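Workshop Tips for a School Robotics Club, or How to Keep the Table

Our club meets in what used to be the sewing room, which is why we have excellent light, one outlet that works, and a drawer of bobbins we're afraid to throw out. We build small arms and grippers for the regional pick-and-place meet in September. Over the seasons Noémi Kozma and I have collected a set of housekeeping habits, most of them learned by ruining something. Several parents asked for them in writing. Teenagers did not.

Updated 9/5/21, mostly to take back what I said about glue sticks.

The work surface

Pick a light-colored, plain tabletop if you have any say in it. A dropped M2 screw on a pale wood surface is a dark dot you can find. A dropped M2 screw on speckled gray countertop belongs to the countertop now.

Wipe it before you run anything. A damp microfiber cloth, wrung out until it's almost pointless, then a dry one. Skip the spray polish. We had a well-meaning student polish the whole bench the night before a practice run, and every block we set down went for a little walk. It took two rounds of dish soap and warm water to get back to normal, and the room smelled of lemon until the holidays.

Pencil marks for start positions come off with a white vinyl eraser. Pink erasers leave a smear that looks like a rash. Masking tape is fine for a session and a mistake for a weekend. Use the blue painter's kind, pull it off low and slow, and if it leaves gum behind, rub with a drop of cooking oil, wait a minute, then wash the oil off properly. Properly means soap. I have had this conversation more than once.

Never cut on the practice table. There is a cutting mat. It is green, it is the size of a cafeteria tray, and it is always under somebody's laptop.

Light

Ceiling lights throw the shadow of the arm straight onto the thing you're trying to pick up. People can work around that. A cheap camera and a student's first vision program cannot, and will spend the afternoon trying to grab the shadow. Bounce a desk lamp off a white poster board, or pin a bedsheet over the window. We use a fitted sheet, chosen by somebody who has clearly never folded one.

If the program worked at four and doesn't at five, check the window before you check the code. Kálmán Borbély rewrote a perfectly good threshold function before anyone thought to mention the sun.

Fingers and jaws

Start every session with the jaws wide open and nothing between them. Run them through a full open and close on thin air, twice, with your own hands in your lap. Listen. A click on closing is usually a screw backing out. A groan is a servo pushing against something it shouldn't, and you have a short time to be curious about it before it gets expensive. 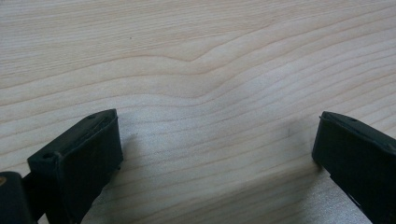

Set your travel height with a folded index card. Slide it under the fingertips, lower until it drags, then back off a hair. You want the tips to clear the table at the bottom of every move. Teams that eyeball it end up with two parallel scratches and a long explanation.

Printed parts need cleaning up before they go on. Nip off the strings and whiskers with flush cutters, then take down the edges with a nail file, the cardboard kind from the drugstore. Metal files clog with plastic and then get used on somebody's bike. If a screw hole printed too tight, turn a drill bit in it by hand. The power drill will do the job in half a second and the hole will be oval for life.

For grip, we've tried nearly everything in the kitchen drawer. Rubber bands work well until they dry out. Drawer liner, the bumpy stuff sold by the roll, is the best value we've found, and one roll lasts longer than most students' interest in drawer liner. Cut it slightly large, stick it on with thin double-sided tape, and trim it once it's on. Balloons stretched over the fingertips look ridiculous and grip beautifully.

Hot glue was a disappointment. It grips, then it picks up grit, then it grips everything except the block. I recommended it in the last version of this page and I'm sorry.

Clean rubber pads with rubbing alcohol on a cotton swab before each scored run. Skin oil is the enemy, and middle schoolers are made of it.

Screws and small parts

Muffin tin. One cup per screw size, and the last cup for the ones you don't recognize. We bought a proper Skandmont parts cabinet with labeled drawers, and it now holds granola bars.

A fridge magnet inside a sandwich bag makes a good sweeper for the floor. Run it over the tiles, turn the bag inside out, and the screws come away clean. It won't pick up brass or most stainless, so you'll still be on your knees now and then.

Don't crank down on screws going into plastic. Tighten until it stops, then a nudge. If the hole strips, a sliver of wooden toothpick pushed in beside the screw will hold for a whole competition. Ours held for six matches, which was four more than we were invited to originally.

Count screwdrivers out and in. We write the total on the whiteboard, and next to it the name of whoever left last.

Cables

Leave slack at every joint. Move the arm by hand to its farthest reach with the power off, see where the wire pulls, and give it another inch there. Fasten with hook-and-loop strips while you're still changing your mind, which will be all year, and zip ties the night before the meet. Snip zip tie tails flush. A tail cut at an angle will open a knuckle like an envelope.

Bread bag clips make good cable labels. Write on them with permanent marker and keep the writing short. "LEFT" is good. "do not unplug this one seriously" doesn't fit and never worked.

Batteries

Charge them where somebody can see them, on something that won't burn. We use a ceramic floor tile, in the open, with an adult in the room. Take them off when they're done. A puffy battery is finished, however well it still seems to run, and goes to the recycling drop-off. It doesn't go in a backpack to show a cousin.

Practice runs

Keep a notebook by the table, paper, with a pencil on a string. One line per run: what you changed, what happened. Change one thing at a time. This is the rule everybody agrees to and then changes the grip pads, the speed and the camera angle before lunch, and spends the afternoon arguing about which one helped.

Our stretch goal last season was 1,000 logged pickups before the meet. We got there, if you accept a generous definition of "pickup," which Noémi did not. She went back through the notebook with a red pen and we spent another evening at it with pizza. Keep the pizza on a separate table. Keep the people who have been eating the pizza at a separate sink.

Nine in ten of our failed grabs came down to dirty pads, a loose finger screw or a table that had been bumped. Mark the table legs on the floor with tape so you can tell when it's been moved. Ours migrates toward the radiator in cold weather, like the students.

Packing for the meet

Carry the arm folded, in a plastic storage tub, with a bath towel under it and another one over. Wrap the gripper by itself in a sock, a thick one. Bring spare fingers, already drilled and padded, in a labeled bag. Bring the drawer liner, the alcohol, the index card and your own extension cord. The venue will tell you there are outlets at every table, and there will be, on the far side of somebody else's table.

Put the muffin tin in flat, with plastic wrap stretched over the top and the lid of a shoebox taped over that. We skipped the lid one year. I still find screws in the van.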